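Flodusley Games Weekend: pre-opening safety checklist, with comments

Venue: Gollville Leisure Hall, main floor and both side rooms
Inspected by: Róisín Heffernan
Comments read and grumbled at by: Sinéad Costello
Version: January 2023

Mark each line OK, FIX or N/A. "Sort of" was used eleven times last year and has been removed as an option, along with the smiley face.

SECTION A: WAY IN, WAY OUT

A1. Main doors open fully and stay open. OK.
A2. Fire exits clear on both sides. FIX. The east exit had a seven-foot cardboard dragon in front of it. The dragon is lovely. The dragon has been moved to the foyer.
A3. Exit signs lit. OK, including the one that buzzes.
A4. Queue barriers in place for 200 people. OK. They zigzag more than they need to, but Sinéad has played a lot of tower defence.
A5. Step-free route to the tournament stage. FIX. There is a ramp. It leads to the stage. There is then a small step.
Comment (SC): Hall has a wedge for this. It is in the cupboard marked "Wedge".

SECTION B: POWER AND CABLES

B1. All extension leads tested and labelled. FIX. 139 checked, 12 without a current label, now in the crate by the stage stairs. Please do not take leads out of the crate. It is a crate of leads you can't use.
B2. No lead plugged into another lead. FIX, retro corner, three in a row, ending in a kettle.
B3. Floor cables taped or under matting. OK on the main floor. The Chornovol demo area had matting laid beautifully about a foot to the left of the cables.
B4. Sockets not overloaded. OK. The Chornovol co-op stations now run off the north wall.
B5. Drinks kept off the desks. Marked OK at nine in the morning, with no one in the building.

SECTION C: SEATING AND SCREENS

C1. Chairs sound. FIX. 28 gaming chairs arrived from the hire firm. Two recline without being asked.
C2. Large screens secured to stands. OK. Pushed each one with a flat hand, as instructed. Pushed the one showing last year's final slightly harder.
C3. Flashing image warnings displayed. FIX. Needed at the Cirkano booth, where the boss fight is mostly flashing. The sign should be at the entrance to the booth, so that people read it before they are inside it.
C4. Age rating signs at each station. OK.
C5. Headsets wiped down between players. Wipes present, in quantity. We'll see.
C6. Volume at main stage checked from the back row. OK, after a conversation.

SECTION D: COSTUMES AND PROPS

D1. Prop weapons inspected at the desk and tagged. OK. Foam, card and light plastic only. "It's not sharp, it's just pointy" is still a no.
D2. Full-face helmets off on the stairs. FIX, sign missing.
Comment (SC): The sign was there in May. I suspect it is somebody's shield.
D3. Changing room lockable, hooks up, mirror fixed to the wall. OK.
D4. Repair table supervised, hot glue guns on the heatproof mat. OK. 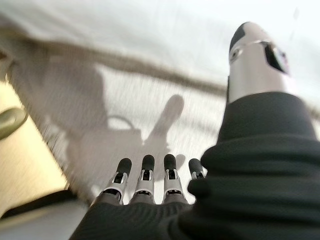 Metal fingers with black rubber tips, seen close up.

SECTION E: FIRST AID AND PEOPLE

E1. First aid kit full and in date. FIX. Plasters low. Eye wash fine. Somebody has put a twenty-sided die in with the bandages.
E2. Quiet room open, lights dimmed, not used for storage. FIX. It had the spare trophies in it. They now live behind the bar.
E3. Lost children point staffed throughout. OK. It also takes lost parents, who are harder to calm down.
E4. Water available without queuing. OK, two points, cups at both.
E5. Stewards know the evacuation message. FIX. Four knew it. One knew the opening narration of Cirkano by heart and offered that.

BEFORE DOORS

Recheck A5, B2, C1 and C3. Anything still marked FIX goes to Sinéad on paper. She does not accept them by in-game mail, which was tried.

Signed: R. Heffernan
Countersigned: S. Costello, subject to the wedge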